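Ticket 886 - Dimthorpe audiobooks, comedy series, chapter markers wrong / episode 4 stops dead
Opened by: Malsha Mridha
Opened: 2018-09-27
Status: open, waiting on Pluletel

**Problem as reported**

Listeners on the Pluletel app say episode 4 of the Vorness panel series cuts out just before the end. Preview plays fine. Episodes 1 to 3 fine. First complaint came in overnight, more this morning, all on phones so far. One chap says he's lost the whole last round and wants his money back.

**Tried so far**

- Played it through on the website. Gets to the end, sign-off music and all.
- Played it on my own phone, streaming. Stops at the end of chapter 20. No error, just goes back to the shelf as if finished.
- Same phone, downloaded copy. Same stop.
- Logged out, logged in, deleted the download, got it again. No change.
- Old tablet with the previous version of the app - plays all the way. Hm.

So the audio is there. Checked the master against what we sent and the lengths match. File's not short.

**Chapter list**

Pulled the chapter sheet for ep 4. There are two entries for chapter 20, same start time, different titles ("The Landlord's Parrot" and "The Landlords Parrot", no apostrophe). Looks like Jaiswal fixed the title in the sheet and it saved as a new row instead of replacing the old one. Web player doesn't seem to care. New app I think reads the second one as nought seconds long and decides the book's over. Guessing, but it fits.

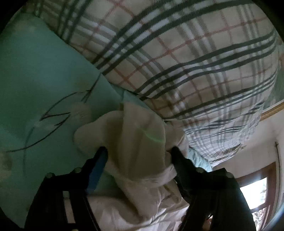

Took out the duplicate row, resaved, sent to Pluletel as a replacement at lunch. Their page says "accepted" but the app still shows both. Cleared the cache on my end, still both. Tried a second account which had never opened the title - still both, so it's their side holding the old sheet and nothing to do with the phone.

Rang their help line. On hold ages, then told replacements only go live if the version number goes up. Ours hadn't. Nowhere on the form does it say that, would of been nice to know.

**Second go**

- Bumped version number, sent again.
- Rejected. Error 242, "description too long".
- Description hasn't changed since September began and it went through then. Cut it anyway. Lost the bit about the running order and the line saying who does the theme tune, marketing will moan.
- Sent again. Accepted.
- App now shows one chapter 20, but with the old title, no apostrophe. Can live with that for today.

Played from chapter 19 onwards, streaming. Went straight through 20 and into the last round. Stopped it there as had a call. Need somebody to listen right to the end before we tell anyone it's sorted.

**Not done yet**

- Downloaded copies. Anyone who downloaded before the fix probably has to delete and get it again, need Pluletel to confirm. Emailed, no answer.
- Check ep 5 and 6 sheets before they go out. Ep 5 had title changes as well.
- Progress bar sits at 100 per cent for people who hit the fault, so the app files it under Finished. Can they reset that from their end or does the listener have to?
- Refund for the one who asked - passed to accounts.
- Reply to the rest. Draft below, please nobody send it till the download question is answerd.

> Hello, sorry about the trouble with episode 4. The chapter list had a mistake in it, and we have sent out a corrected one. If you downloaded the episode, please delete it from your phone and download it again. If it still shows as finished, tap the title and choose "start from chapter", then pick the last one.

**Note for Jaiswal**

Edit the row in place pls, don't paste over from the other sheet. And put the apostrophe back next time we send.

Leaving this open. Will chase Pluletel first thing.
MM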